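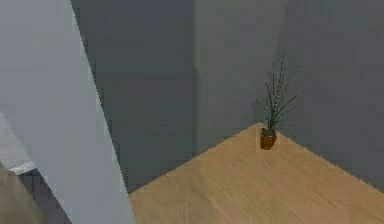
Cladow Rules

The Cladow Rules are a set of good-practice rules for testing household robots in simulated homes. They cover how a virtual room is built, how a robot's starting point is chosen and what must be reported when a test run ends. The current edition has 16 rules and is used by research labs and by makers of cleaning and fetching robots.

Background

Early home simulators were wonderful to play with and very hard to compare. Two teams could run the same robot through the same apartment and come back with scores that had little in common. Gwenaël Deschamps, then working on door-opening tasks at Sarmiento, wrote a first draft of 11 rules in June and passed it around by email. The draft caught on quickly, and the robot maker Biletti was the first company to adopt it in full. The present edition is dated 20 Jan 2025.

Room rules

Rules 1 to 7 deal with the rooms themselves. Every door must be listed with its starting angle, and a door that stands open has to be solid to the robot on both faces. Small items such as potted plants and bins must have a stated weight, so that a bump has a fair result. Floors get special care – a change from boards to tile must be marked as two surfaces, each with its own grip value.
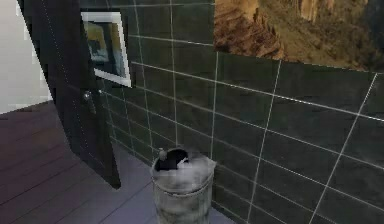
Simulated interior with an open door, floorboards, gray floor tiles and a metal bin with a black liner.

Viewpoint rules

Rules 8 to 12 are the part that testers tend to love. Onboard views must be saved as the robot receives them, blur and blocky edges included, and may not be cleaned up later. Views with few landmarks count just as much as busy ones. A robot that can find its way past a plain gray wall has done something impressive, and the rules give full credit for it.

Reporting

Under the last four rules, a team must publish its failed runs, its software version, its random seeds and any change made to a room file. The shared Grundovard room set, which follows the rules throughout, holds 145 rooms and almost 1499 movable objects.

See also

Grundovard room set
Home robot safety
Simulated testing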